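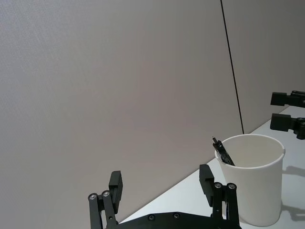 Reviews > Furniture > Desks & Worktables

Grumley white worktable: review after nine months

By Nerea Palacios
August 25, 2023
1,590 views | 2 comments

I bought the Grumley worktable last November to replace a Prosudov desk that had started to sag in the middle. It cost £138 from Echevarría in Sidevdale, with delivery on top. I have used it most working days since, mainly for writing, marking up drawings, wrapping parcels and the odd bit of glue work.

It is a plain rectangular table with a matte white top. There are no drawers, no shelf underneath and no holes for cables. If you want any of those, you will need to look at something else in the range or buy the parts separately.

Delivery and putting it together

The table came in one flat box. The box was too heavy for me to get up the stairs on my own, so I opened it in the hall and took the parts up in several trips. The corners of the top were well protected and nothing was damaged. There was a lot of packing material, most of which went in the recycling.

The instructions are drawings only. They are clear apart from the page that deals with the cross rail, where it is hard to tell which face should point outwards. I got it wrong and had to undo the bolts. A small arrow on the part would have sorted that out. The holes lined up properly and I did not have to force anything.

You get one hex key in the box. It works, but it is short and it hurt my hand by the end. Use your own if you have a longer one. Leave all the bolts a little loose until the table is standing up, then go round and tighten them. You will also want a second person when it is time to turn it over.

The top

This is the main reason to buy it. The white is a fairly cool one, without the creamy tint the Prosudov had, and the matte finish is easy on the eyes. My old desk was glossy and threw the ceiling light straight back at me. With this one I get soft shadows and no glare to speak of. I can read tracing paper on it without shifting about, and small dark things are easy to find. I used to lose pen caps and screws all the time on the wood-effect desk.

It is smooth enough to write on with a single sheet of paper. Ballpoint is fine. With a soft pencil I still put a few sheets underneath, as I would on any hard table.

White does show everything, though. Coffee rings, pencil dust, grubby sleeves. I wipe it most evenings with a damp cloth and washing-up liquid and that deals with nearly all of it. Tea that had been left overnight came off with a second go. Pen is more mixed. Ballpoint came off with a bit of rubbing. Permanent marker did not come off with soap at all, and although surgical spirit shifted most of it, there is still a faint grey line near the front where I ran off the edge of a label. I would not use a scouring pad. I tried one on a corner at the back and it left a shiny patch, which you can see from the side when the sun is low.

Glue has been less of a problem than I expected. PVA peels off once it has dried. I have not used superglue on it and have no plans to.

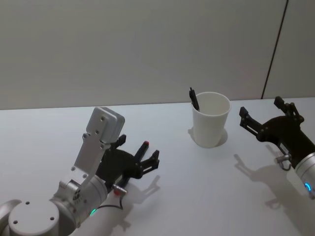 Hot mugs have not marked it so far, but I am careful and use a coaster when I remember. I would not put a pan on it.

Storage, or the lack of it

With no drawer, everything you use has to live on the table or somewhere else. At first I bought a desk tidy with lots of compartments. It took up a good deal of room and filled up with rubbish within a week, so it went to the charity shop. A paper cup with a pen in it does the same job for me. A plain white one looks perfectly all right on a white table, and when it gets inky I swap it for another. The only thing to watch is that a paper cup is light, so if you put a long or heavy pen in it, it can tip. Put a few coins or a spare rubber in the bottom.

A clip-on drawer is sold separately. I have not tried it. The gap under the top looks a bit mean for one, and I would measure your knees first.

Against the wall

The back edge is straight and has no lip, so the table goes flat against a wall if your skirting board is thin. Mine is not, and there is a gap wide enough to lose a pencil down. I have lost several. A strip of foam draught excluder along the back edge cured it and cost very little.

I would think about what goes behind it as well. A white table against a white wall looked rather clinical in my spare room. Plain light grey works much better, and a wall panel with a slightly fabric-like texture suits it well. A join between two panels is no bother, in my view, though some people will want to line it up with the end of the table. I left the wall bare above the table and have not missed the noticeboard.

Does it wobble?

A little. On a hard floor, once the feet had been adjusted, it stood firm for writing and typing. On carpet it moves from side to side if you lean on it and rub something out hard. It improved when I went over the bolts again after a month, and I have done that once more since. If you plan to fix a vice or a sewing machine to it I would choose a heavier table. For paper, a laptop and light craft work it is steady enough.

The adjustable feet are plastic and screw in by hand. They turn too easily, and if you drag the table they work their way out. Lift it when you move it.
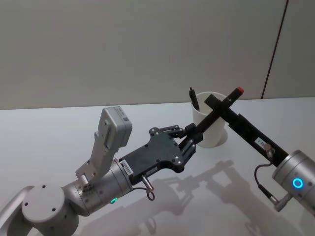 Black pen, matte white top, light grey wall.

Compared with the Prosudov

The Prosudov desk was dearer and had a drawer, and I do miss the drawer. It was also shinier, darker and harder to keep looking clean under a lamp. It lasted me a fair few years before it sagged, so I can't yet say which of them is better made. The Grumley top is still flat when I lay a steel rule across it, and I have had some heavy boxes on there over the summer.

Echevarría were fine to deal with. I rang them to ask for a replacement foot after I cracked one, and it arrived in a padded envelope without any fuss or charge. Their website says spare tops are also available, but I have not asked for a price.

Good points
Matte top with very little glare
Easy to wipe down day to day
Straight back edge
Spare parts available

Bad points
Permanent marker stains it
No storage and no cable hole
Moves a bit on carpet
Feet unscrew if you drag it

Would I buy it again? Yes, for the same sort of work. I would order a longer hex key with it, and I would keep the marker pens in another room.

Filed under: Worktables, Home office, Tried at home

2 comments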